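Print this page | E-mail this thread

Jellurstead Robotics Club > Build Talk > Bowl stacking task, where are we

kirodia_kid wrote:
OK so I finally got through the run log last night. 519 tries at the stacking task so far, 302 of them good. That's better than I expected (I was braced for half!) but the November demo is coming up fast and I don't want to stand there crossing my fingers in front of everybody's parents.

Most of the misses are the same miss. The gripper comes in from the side, gets to the rim, and bumps the bowl before it closes. I think we should slow the approach way down.

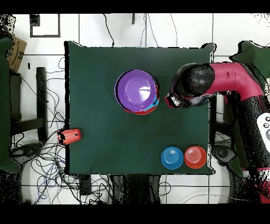
Gripper next to the stack, purple bowl on top. Two more bowls at the corner of the table.

solderpunk5 wrote:
Slowing down won't fix it, sorry. I tried that with Haruna Kobori's settings and it bumped the rim just the same, only slower, and then I missed my bus. It's the angle. Come in from higher up and tip down at the end.

kirodia_kid wrote:
If we come in high we lose sight of the rim though. And look at the glare on that purple one, there's a big white spot right inside it. I bet the depth is junk there.

Brandão wrote:
The glare is on the inside and you're grabbing the edge, so I wouldn't blame it yet. I'm with solderpunk5 on the angle. Can we please also tidy the cables before somebody trips? They're all over the floor on the left side.

Skedine wrote:
I kind of disagree with all of you, lol. Why are we changing anything before we sort the misses by bowl? If it's mostly one color then it's a vision thing and you can leave the arm alone. Ryota Sakamoto started a sheet for that last term and I don't think anyone has opened it since.

kirodia_kid wrote:
Fair. I'll do the sorting if solderpunk5 does 5 runs with the high approach and posts the numbers, good or bad. Same bowls, same cloth, don't change anything else!!

solderpunk5 wrote:
Deal. But I'm doing 20, five is nothing.

Last updated: 20 Sep 2025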